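The Letter from Kalorberg

Anwara Chowdhury had kept the letter for 53 days before she opened it. It was from her brother, and she knew his handwriting even when he tried to write nicely.

She lived above the bakery in Brostileck, in two rooms that smelled of bread from four in the morning. 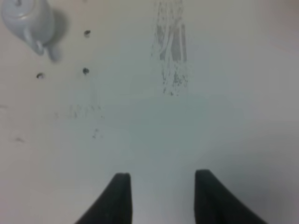 Part Two

The letter was short. Their father's house in Kalorberg was sold, it said, and her share was 800. He did not write 800 of what. There was also a key in the envelope, small and brown, and about the key he wrote nothing.

She showed it to Fouad Rizk, who repaired shoes and sometimes locks. 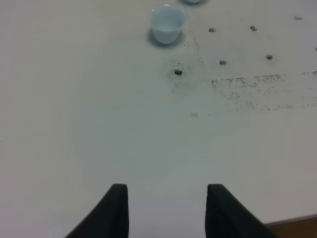 "It is not for a door," he said. "Maybe for a box. Did your father have a box?"

She did not remember a box. She remembered a clock which was always slow, and her father standing before it with his coat on, angry with the bus. Every evening he opened the little glass and moved the hand forward. Then he locked it again – yes, he locked it. 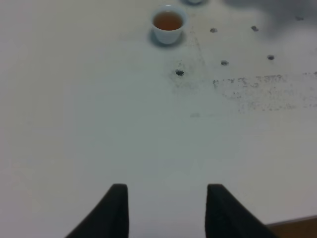
In March she took the train, seven hours with one change. Her brother waited on the platform. He had become gray, and he carried her bag without asking.

"I did not sell the clock," he said in the car. "I could not open it. It stopped and I could not open it."

"You sent me the key."

"I thought it was yours."
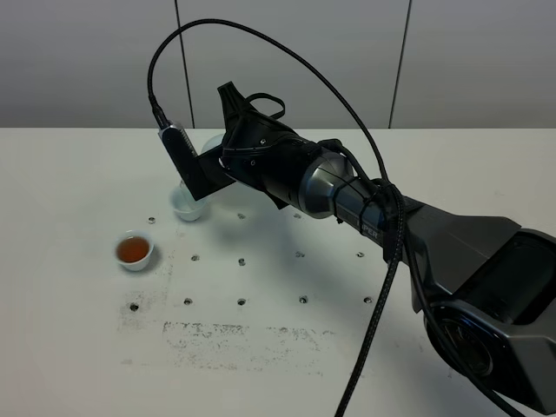

They stopped for soup at the old place by the bridge and spoke mostly about the price of things. At his apartment the clock stood in the corridor, between the coats. Anwara took off her gloves. The key turned a little hard, and her brother looked at his watch and told her the time.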